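Indigo, hard water and the back of my knees

Posted 10th September

I have been meaning to write up what I know about how denim fades, partly for my own reference and partly to have somewhere to point people when they ask why their jeans went gray and not blue. Most of the confusion comes from treating indigo like any other dye.

It does not behave like one. Most dyes for cotton either bond to the fiber or soak well into it. Indigo is insoluble in water, so the dyer first reduces it in an alkaline bath to a soluble form, usually called leuco indigo, which is yellow-green. The yarn is dipped, lifted into the air, and the dye oxidizes back to blue inside and on top of the outer fibers. Then it is dipped again. Each pass adds a layer. In rope dyeing the passes are short, the center of the yarn never gets much color, and you end up with a blue ring around a white core.

Everything people like about worn denim follows from that ring. Abrasion takes off the outside and the core shows through. A yarn dyed all the way through would get thinner with wear and stay the same color.

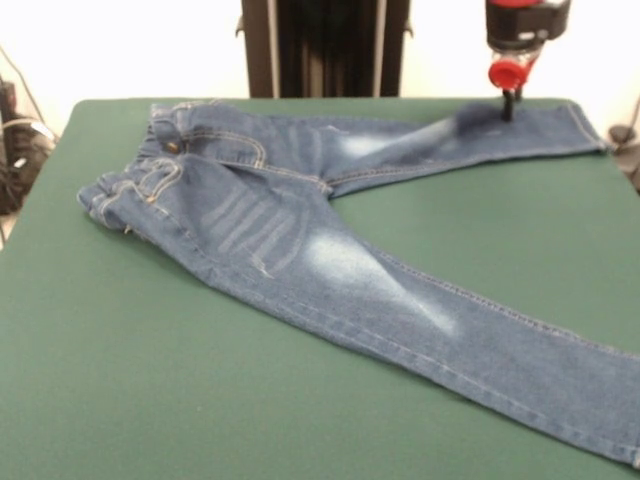
The weave matters too. Standard denim is a three-by-one warp-faced twill, with blue warp and undyed weft. Each warp yarn passes over three wefts and under one, so the face is mostly blue and the inside mostly white. Slubby yarn stands proud of the surface in places and fades there first, which gives the vertical streaks. Very even yarn fades flat.

Weight gets more attention than it deserves. A heavier cloth holds a crease longer, so the lines at the hips and behind the knees come out sharper, but the dye depth and the yarn have more to do with contrast. My heaviest pair is a Norkham straight leg and it has the dullest fades of anything I own. The Kirka pair is much lighter and faded hard within one winter.

Factory finishes are a separate subject. Stonewashing is tumbling with pumice, or with cellulase enzyme, or both. The enzyme attacks the surface of the cotton and the loosened fiber carries the indigo away with it. Whiskers are sanded by hand or burned in with a laser before the wash. The side effect is backstaining, where loose indigo settles again on the white weft and dulls the contrast. A finisher can limit it with the choice of enzyme and a dispersing agent. At home the same thing happens on a smaller scale if you let jeans sit in their own blue water.

Which brings me to washing. I kept a log for one pair, a Harkmont slim, from the first wear. It covers 381 days of wear and 31 washes, the first of them in February. I have no control pair, so take the following as notes and not results.

Cold water, inside out, short cycle. Hot water shrinks the cotton and takes more dye with it. Turning them inside out keeps the drum off the face.

Spin speed at 800 rpm. Higher speeds set creases in random places on heavy cloth, and the dye comes off along those creases in the next wash. I had a white line across one thigh from an early wash at full speed and it never went away.

Detergent without optical brighteners. Brighteners are fluorescent compounds that absorb ultraviolet and emit blue. On white cotton that is the point. On denim they collect on the weft and shift the whole garment slightly cold.

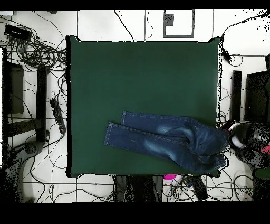
My water is hard, and I went back and forth on whether to soften it. Calcium binds with soap and leaves a film that makes the cloth look chalky, although modern liquid detergents cope better than soap does. I now use Ogunleye 701, an unscented liquid, at a bit under the dose on the cap. Less residue, same smell test. Vinegar in the rinse does nothing for color that I can detect – indigo is already fixed as far as it is ever going to be – but it does seem to help with the film.

Drying is flat or on a line, out of the sun. Ultraviolet breaks down indigo, slowly, and it does so evenly, so you lose depth without gaining contrast. The dryer is worse for the elastane than for the dye. If your jeans have stretch in them, keep them out of it.

Freezing does not clean denim. Most bacteria survive a domestic freezer perfectly well, and the skin oils stay exactly where they were. Wash them when they smell.

I still want to test a salt soak on an unwashed offcut. The usual claim is that salt sets the dye. It can help some other dyes get onto cotton in the bath, but I can't find a mechanism by which it would do anything to oxidized indigo. I have the offcut and the salt, and will add the measurements to this post when I have them.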